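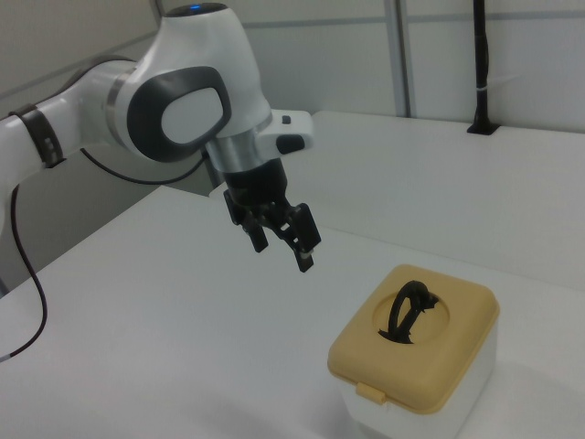 Storage box with white base and yellow lid, on the work table.

Project updates | Storage and Packing
Print this page | E-mail this page

Progress report to the Ortuño fund: small-parts storage, Premetti store
Sep 11, 2018
Prepared by Maximiliano Sotomayor

1. Work in the period

The grant covers the replacement of mixed cartons and tins in the Premetti store with one type of small lidded box. The work began in January. Of the 973 boxes planned, 604 have been filled, labelled and shelved. Stock from the Prarkport site is being moved across as shelf space becomes free, and this part of the work is slower than the plan allowed.

2. The box

The box is square, with a white plastic base and a mustard-yellow lid. The lid has rounded corners, slightly raised edges and a round recessed opening in the centre. One size is used throughout. Larger items stay in their old cartons and fall outside this grant.

Lid colour was left open in the first plan. Yellow was chosen after a short trial on the lower shelves, where the lighting is poor and staff had trouble telling grey lids from the shelf behind them. The grey trial lids have been returned to the supplier.

3. Labelling

Labels go on the front of the base. In the first weeks they were put on the lid, and when two boxes were open at the same time the lids were sometimes swapped. All boxes labelled that way have been redone. Each label gives the part name, the shelf number and the date of packing. The Undau stock list has been changed to match, apart from the fixings section, where old and new part names are both still in use.

4. Problems

A delivery of 101 lids did not fit the bases and was rejected. Replacements have arrived and fit correctly. The delay cost 2 weeks of packing time, part of which was used to clear the end bay and repair its lower shelf.

Dust is a concern for fine parts. These are now bagged before boxing. Bags were not in the original budget and have been paid for from the sum set aside for shelf repairs. We ask the fund to confirm that this is acceptable.

5. Next period

- Fill and shelve the remaining boxes.
- Finish the move from Prarkport, starting with the washers and springs.
- Settle the part names in the fixings section and reprint the labels affected.
- Check a sample of shelved boxes against the stock list and report any errors by shelf.

Spending is within the agreed total. A full statement of costs will follow with the final report. Questions on the stock list should be sent to M. Sotomayor at the Premetti store.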